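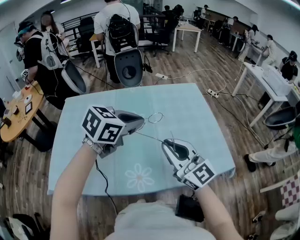

## Step 1: Count stations before you count grippers

Planning a room for hand-held gripper work starts with the table. Each station needs a table, a pair of grippers with their tracking cubes, a backpack rig if your system uses one, and a place to plug in. Write down how many people will work at the same time, then budget for that number. We planned for 8.

## Step 2: Price the full kit

Ask for a quote that covers everything one person wears or holds. Koster quoted us $3842 per station for grippers and rig together. Simesia was cheaper on paper but listed the cables and cubes separately, and those came to another $818. Put both quotes on one sheet with the same line items before you compare them.

## Step 3: Plan power and floor space

Power strips on the floor get you started, but cables end up running across the planks between tables. Measure from each table to the nearest outlet and order cable covers with the first purchase. Leave room behind each person for the rig — a backpack sticks out more than you expect.

## Step 4: Budget for props

Thin wire, cups, small flat pieces and tablecloths cost little, but they wear out or get lost. Griet Geerts keeps a separate line for them, about 10 percent of the station cost in the first year. Choose tasks first and buy props to match. Wire work needs finer fingertips than picking up a cup, so check what the gripper can hold before you order.

## Step 5: Order one station first

Set up a single station and use it through July, or whatever month you have free. In-ho Joo logs each fault and replacement part in a shared sheet, and the final order is made from that. Ask the supplier to hold the unit price until then, and get it in writing.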